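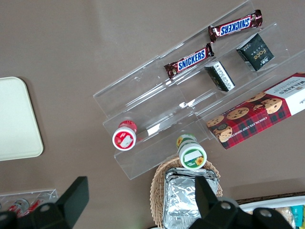

Call for Participants: Snack Choice and Afternoon Alertness in Shift Workers

Ellanow is recruiting adults who work rotating or fixed shifts for a study of between-meal eating. The study examines how the type and timing of a snack relate to self-rated alertness, reaction time and appetite at the next meal. It is an observational study with one short controlled component. No medication or supplement is given.

Background

Most published work on snacking draws on people with daytime office hours. Shift workers eat at irregular times, often from a limited selection, and their diet records are harder to compare from one day to the next. Packaged foods are useful in this respect — the portion is fixed and the nutrition label supplies the energy and sugar values. The study uses packaged and prepared items of the kind sold at a workplace counter, including candy bars, sandwiches and soft drinks.

Who can take part

You may apply if you are 26 to 56 years old, work at least part of your week outside normal daytime hours, and have held your current shift pattern since the start of the year. You must be able to read English and use a smartphone for daily entries.

You cannot take part if you have diabetes, a diagnosed eating disorder or an allergy to peanuts, milk, wheat or eggs. Pregnant applicants and those who are breastfeeding are also excluded. Applicants on a medically supervised diet should contact the study office before completing the form.

What participation involves

Participants keep a food and sleep diary for 7 consecutive days using the Droveo app. Entries should be made within one hour of eating. Each entry records the item, the amount eaten, the time, and a hunger rating before and after. Water does not need to be logged. Coffee and tea do, including any milk or sugar added.

Participants also attend 2 sessions at the Clovel building. At the first, staff record height and weight, install the app and run a practice reaction-time test. At the second, participants choose a snack and a drink, eat at their own pace, and repeat the test at set intervals.

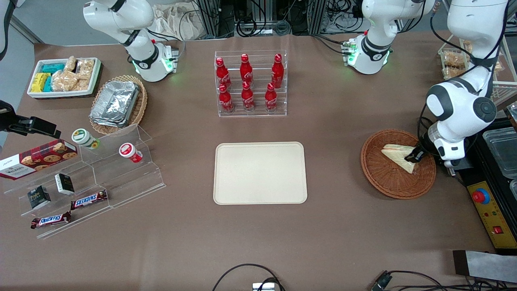 Any uneaten portion is weighed after the participant has finished, and the difference is entered in the session record. Participants are not told the energy content of their selection until the session is over. They may decline any item, or all of them, and remain in the study.

Do not eat for three hours before the second session. Plain water is allowed. Sessions start at 2:00 p.m. — a limited number of Sunday places are kept for people whose rotation rules out weekdays.

Payment

Payment is made by bank transfer after the second session. Participants who withdraw early are paid for the parts they have completed. Parking at the Clovel building is free, and public transit fares are refunded on presentation of a receipt.

Data handling

Diary entries are stored under a participant number. Names and contact details are held in a separate file and deleted when the final report is accepted. Employers receive no individual results and are not informed of who has enrolled. The statistical analysis is carried out by Krishnan from coded data only.

How to apply

Complete the screening form at the Ellanow front desk or request a copy by mail. State your current shift pattern, any food allergies and the times at which you can be reached by phone. Applications close at the end of May. Eligible applicants will receive an information sheet and a consent form, to be signed at the first session.

Questions about eligibility or scheduling should be addressed to Hugo Bustamante, study coordinator, at the Ellanow office.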